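Notes on the Counter Project at Takumis
30 October 2019
Posted by Iwona Duda

Readers of this page have asked for an account of the counter project since it was first mentioned in September. I have waited until the staff consultations were finished, as I did not wish to write about colleagues' positions before those colleagues had been heard.

Takumis operates 39 small convenience counters in office buildings and transit halls. I have managed the training of counter staff for nine years. The project, known internally as Tirnudano, concerns the assembly of snack orders by a pair of robot arms. Two counters have been chosen for the first stage, at Bustano and at Zervas. Neither has opened with the new equipment yet. Development continues in the laboratory, where counter employees attend in turn and advise the engineers.

The decision to send counter employees was made at the request of Rhonda Gosselin, who supervises the Bustano location. Her argument was that the written procedures describe only part of the work. Management accepted this, and hours spent in the laboratory are paid at the regular rate.
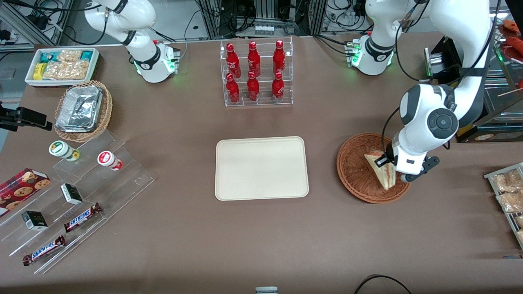 My own concern throughout has been with job content. When a task is moved to a machine, the tasks that remain are seldom the same ones in smaller quantity. Under the present draft, the attendant at each counter will no longer pick items for standard orders. The attendant will receive deliveries, check dates, set out stock and deal with customers who have a question or a complaint. Setting out stock will become a more exacting duty than it has been. Bottles standing three across on a stepped rack, or a sandwich that must be held upright over its basket, leave less room for the casual habits that most of us acquired behind a counter. Panagiotis Fragkou has rewritten the stocking section of the training manual twice for this reason, and a further revision is expected.

The consultations produced a range of views. Several employees welcomed the change, particularly those who work the early shift alone and must now leave a customer waiting whenever a delivery arrives. Others were concerned that the new duties would be treated as lesser work. Hina Ghumman asked that the pay grade be settled before the first counter opens – a request I supported in writing. The grade has since been confirmed at its current level, with a review after the first stage.

Staffing hours are a harder matter. Charalambos Sarantis has stated that no positions will be removed at either location during the first stage. No commitment has been made beyond it, and I would be misleading colleagues if I suggested otherwise. Employees who would like to move to other counters may apply through the usual process.

The revised training schedule will be sent to supervisors when the manual is approved. Comments on the draft may be left below or sent to the training office.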